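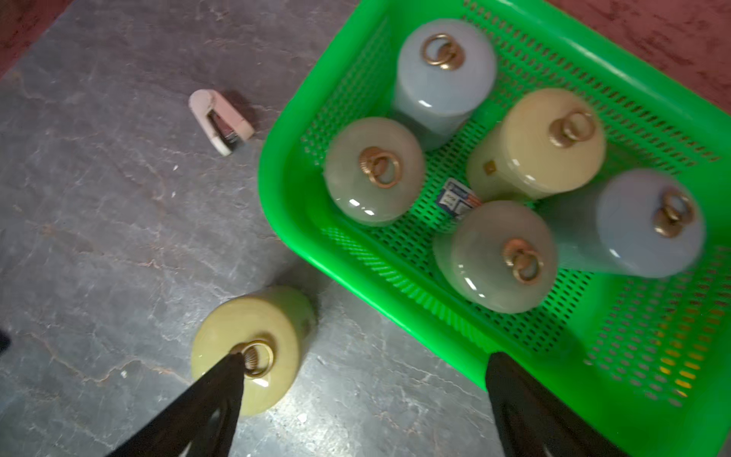

February, a bit after 4 pm

Spent most of the afternoon on the weights, which was overdue. They've been migrating all over the room since Dzifa and I did the hanging tests, and I was tired of hunting under the bench every time I needed one. So now they live in the bright green basket, the one with the slots, and I'm keeping it on the floor because the shelf bows and I don't trust it (Ronaldo, please don't put it back up there!).

They go in standing up, ring on top. I tried laying them down first and they rolled into each other every time I nudged the basket, and I'd like to keep that nice glossy finish from getting chipped. Standing up they behave, and you can hook a finger through the brass ring and pull one straight out.

The colors are all so pale that I keep mixing them up. The blue-gray ones are fine, but the grayish-green and the plain gray are nearly the same thing under our lights, and I've grabbed the wrong one twice. Imelda wants to put colored tape on the sides. I'd go for writing the numbers in the log by ring type, as some of the rings sit in that ridged collar, but okay, tape is faster.

Checked the pale yellow-green one on the Storon scale before I quit. Three readings, all 1,000 g on the nose, so I'm happy with that. The cream one I haven't done yet. Felicidad has the scale booked tomorrow morning for the Prukum springs, so mine will have to wait until she's through.

Spring no. 36 stretched 141 mm under the 1,000 g load, which is more than I had in the old notes. Either I measured from the wrong end last time or the spring is getting tired. Want to redo it with 2,000 g, but only with the thick cord, not the string!

To do:

- tape for the grays (Imelda has some)
- weigh the cream one
- ask Rhea if Turkden ever answered about spare rings
- redo 36, thick cord
- sweep under the bench, there's grit down there and it gets on the bottoms of the weights

Left the log open on the stool by the door. Pen's dying, bring another one.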